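# About Jekbridge

Jekbridge writes software for robot arms that handle loose household objects: cutlery, trays, cups, cloths, packaging. We don't build arms and we don't sell them. Our customers already have the hardware, and they come to us for the part that looks at a table, decides what to pick up first and moves the gripper there.

The company started in a rented room in Zirnden with two desks and one arm. Today we are 19 people. Twelve of us write code full time, and the rest look after test setups, data, customer support and the office.

## What we make

**Wyss** is our perception package. It takes camera images from the wrist or the hand and returns object outlines, grasp points and a score for each one. Most of the work in the last year went into shiny metal and into things that are partly covered by something else.

**Kovlow** is the planner. It takes what Wyss finds and works out an order of moves, then checks each move against the joint limits and the space between the fingers. If a plan fails partway, Kovlow starts again from the current camera view – it does not go back to the old one.

Both packages come with the same set of command line tools for recording, replaying and labeling runs. Customers get the tools in full, with source. 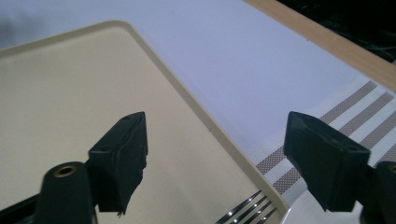

*By Aldo Fontana, software lead. Page updated 03/06/2019.*

A fork lying partly beneath a tray is a typical case for us. Only the tines show, they reflect the light, and the stripes of the placemat run close by. Wyss has to report the fork as one object with a hidden handle, and Kovlow has to decide whether the tray moves first. We keep 40 table layouts of this kind as a regression set, and every release is run against all of them.

## How we work

Releases go out every eight weeks. A change to grasp scoring needs a review from someone on the planning side, and the other way around. Logs from failed runs are kept and labeled the same as the good ones.

We take on up to eight customer projects at a time. A new project begins with a visit, usually two days, where we record on the customer's own tables with their own dishes and lighting.

## Jobs and visits

We have two openings in the planning group, both based in Zirnden. The next open house is in October – write to the office if you would like to come.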